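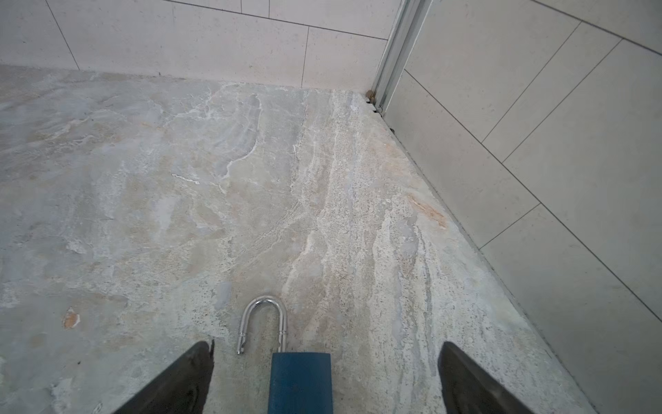 Roya Azimi writes that she read the first version of this card and wants one thing on the record before anybody downloads the files: the lockout crew at Fontana was told the arm would take the boring part of the job, and what it has taken so far is the part where they talked to each other. She asked for that to go first, so it goes first.

Fontana padlock handling, data card

Last revised March 29, 2023

What is in the release

484 episodes of a two-finger gripper approaching, gripping and moving padlocks of the kind used to tag out equipment during maintenance. Each episode has wrist camera video, joint positions, gripper opening and a short text label. The arm was set up and run by Vulamach. Doltivus did the labeling under contract. The plant where the work comes from is Fontana, and the people who do the job by hand there are maintenance staff on two shifts.

Folders

episodes/ holds the recordings, one subfolder per episode
labels/ holds the text labels and the pass/fail marks
notes/ holds comments from the crew, in their own words, with names removed on request
splits/ holds the train and test lists

The notes folder was going to be left out. Vulamach considered it off topic. I put it back in, and if you only have time for one folder I would suggest that one.

What the task is supposed to be

At the end of a job, the locks come back to a return point and have to be sorted, checked and hung on the board. The pitch to management was that an arm could do the return side overnight. It was never supposed to place or remove a lock on a live machine. I want that stated plainly, as the slides shown in the break room were vague on it and people drew their own conclusions.

What the labels mean

"Pass" means the lock ended up at the target position. It does not mean the lock was checked. A person hanging a lock back on the board looks at the shackle, tries the key, and notices if the tag has gone missing or the wrong name is on it. None of that is in the label set. A policy that scores well here has learned to move a lock from one place to another, and I would be careful about anyone who tells a plant manager more than that.

"Fail" covers drops, missed grasps and operator stops. Doltivus did not separate these. We asked for a split and were quoted a price for it.

Thirteen episodes have labels I disagree with. They are listed in labels/disputed.txt with my reasons, and I have left the original marks alone so you can decide for yourself.

What changed for the crew

The summary Fontana circulated says the trial "freed up technician time." I have no figures that support this and I have asked for them twice. What the notes do support:

The end-of-shift walk to the board used to be when one shift told the next what was still open. With the return point moved next to the arm, people drop their locks and leave. Two of the comments describe someone starting work without knowing a job was half done. Both were caught by the written log, so the written log works, but it was meant to be the backup.

Somebody still has to be around when the arm stops. During the trial that was whichever technician was closest, and it was not added to anyone's duties or pay grade. Several comments are about this and they are not polite.

Five people asked what happens to the tool crib position if the trial becomes permanent. The answer given was that no decision had been made. That may be true. It was also the answer given before the last round of cuts.

To be fair to the other side, one technician with a bad shoulder wrote that he would be glad never to hang another lock, and asked for the arm to stay. His comment is in the folder with the rest.

Known problems with the data

Shiny shackles throw highlights that confuse depth estimates. If your method depends on depth, test it on metal before you trust it.

Lock styles are few. Expect poor results on anything with a long shackle or a cable.

All operators were Vulamach staff. No one from the plant drove the arm, so the motions reflect people who know robots and have never done a lockout.

Episodes from the first 12 days were recorded with an older gripper calibration. They are flagged in the metadata. Drop them if finger opening matters to you.

Suggested and unsuggested uses

Grasping research, yes. Benchmarks on reflective objects, yes. Please do not cite this set as evidence that lock returns can be automated safely, or that the work can be done with fewer people. It was not collected to answer either question and the trial did not last long enough to answer them by accident.

Loading the files

The reader script was written by Fullumine and is included as is. It expects the folder layout above. If you rename anything it will stop without telling you why. A corrected version is planned for April, along with the rest of Roya's comments, which ran longer than this card.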